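25 April 2024

Up way too early again and the coffee tin was empty, so I had tea and sulked at the window for a bit. Then I remembered I had the whole day to myself and cheered right up. Table day! I've been putting it off since we got the keys.

So, the tablecloth. I finally took it out of its bag and shook it out over the big table, and I love it, I love it more than I did in the shop. Anisa thinks beige is what you buy when you've given up (her words, on the phone, with her mouth full) but she hasn't seen the white printing on it. There's a big daisy, and a row of hearts, and "Flower" written in that loopy handwriting style, as if you might look at a daisy and wonder. Darcy read it out loud in a very serious voice every time he walked past. Flower. By lunch I was doing it too.

It had fold lines in it like a road map. I know you're supposed to iron a cloth before it goes on the table but the ironing board is still behind the wardrobe boxes and I wasn't moving those again, not with my back. So I put a bath towel under one corner and ironed it right there, a bit at a time, shuffling the towel along as I went. It took forever. It isn't perfect and I don't care, the plates will cover most of it.

The plates are another story. Mom's old set is still wrapped in newspaper in the hall, and I opened the top box and found two gravy boats, a lid to nothing, and the good soup bowls, so that went back in the hall. What I do have is the plain white round ones from Femia, the ones Wahyudi said looked like hospital plates. Well, hospital or not, they look lovely on the beige! Something about white on white print. I had them stacked in the middle for a while, then I laid them out, then I took them up again and washed the lot, what with the dust from the sanding last week. Clenusex and very hot water and my hands smell like a swimming pool now.

I tried the places four different ways. Haziq wants to sit near the kitchen door so he can get up and down (he can't sit still, he never could), and Herman needs the end for his leg, and if Herman has the end then Anisa has to go on the window side or they'll argue across everybody. Darcy will sit wherever the bread is. I wanted the daisy to stay showing, so I kept sliding the cloth along and then the hem was hanging down to the floor on one side and barely over the edge on the other. In the end I turned the whole thing around and started over. I was very warm and very cross by then and I ate a piece of cheese standing up.

Wahyudi called in the middle of all this to ask if he should bring chairs. Yes! We have three that match and one that wobbles. He's going to bring two of the folding ones and the green stool. Then he wanted to talk about the Filtano jug and whether we'd changed the cartridge since August, and I said I was holding a plate and had to go.

Money, while I remember to write it down. The cloth was 90, and I said I'd keep track this time. The table itself is paid off, the last 539 went out this morning, hooray. I have not told Darcy what the sideboard from Alaoui costs (2870!!) and I don't think I'm going to, I'm just going to leave the catalog open on the couch and let nature take its course.

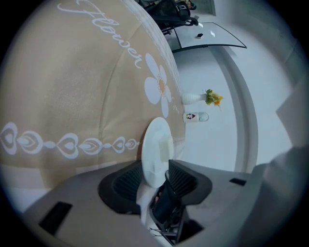 My Flower cloth and one of the hospital plates.

I sent that to Anisa and she wrote back "ok fine it's cute" which from her is practically a poem. She wants to know where the hearts go, do they run the whole way along, and I told her she'll have to come and see for herself and bring the salad bowl while she's at it. She's had my salad bowl since the old apartment.

After lunch I went down to the store for napkins and stood there much too long. They had a yellow that would have been nice with the daisy, but only in the small size, and then a sort of mustard that Darcy would say looked like a mistake. I came home with plain white. White plates, white print, white napkins... I might put something green in a jar to break it up. There's mint going wild by the back step and it costs nothing, and it smells better than I do at the moment.

Food is still a question mark. Haziq offered to do his noodles and I said yes before he'd finished the sentence. Herman will bring a cake from the place by his work, and I'll do the chicken and the beans and probably rice, unless I lose my nerve and make potatoes. Must remember to take the butter out early. Must also find the serving spoons - I have a feeling they're in with the bathroom things, which is where I found the whisk.

Darcy's home now and has already set his keys down on the clean cloth, right on top of the hearts. I moved them. He moved them back to look at me. We're having toast on the couch tonight and the table is off limits until everybody gets here.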